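Subject: Re: [hultow-residents] Street lights on Zandau Road
From: Iolanda Trindade
Date: 01/03/2010

Dear neighbours,

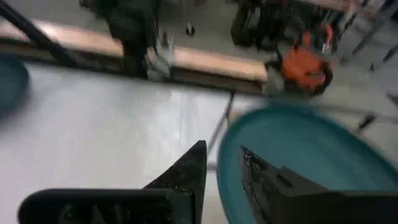
Thank you to Sakda for the report from the ward meeting. I could not come because of my shift, so please forgive me if something was already discussed there.

Sakda Ongart wrote:
> The council wants to switch off 46 lamps between midnight and 5.30,
> from Zandau Road down to the Gadden underpass. They say it is a trial
> until September. The police were asked for a view but had not sent
> one by the day of the meeting. Surachet asked for the bus stop to be
> left out and was told to put it in writing.

I am against the underpass being in this trial. The last 322 comes at ten past midnight and the people who get off it must walk through there, there is no other way unless you cross the big road. I do it four nights in a week. With the lamps on it is acceptable. In January two of them were broken and I took a taxi for over 40 minutes of waiting, only to not walk it alone.

I understand that money must be saved. On Noh Lane I would not mind the dark so much, the houses are close and somebody always has a window lit.

Ülle Kalniņš has started a letter and it has 90 signatures already. She keeps it at her house, number 11, and you can ring after six. Wiroj Jitpraphai also wrote to the police sergeant about the break-ins to cars behind the shops – has he received any answer? If yes, it would be good to put it together with the letter.

One question to Sakda: is the closing day for comments this Friday or the next one? The notice on the lamp post is too wet to read.

With kind regards,
Iolanda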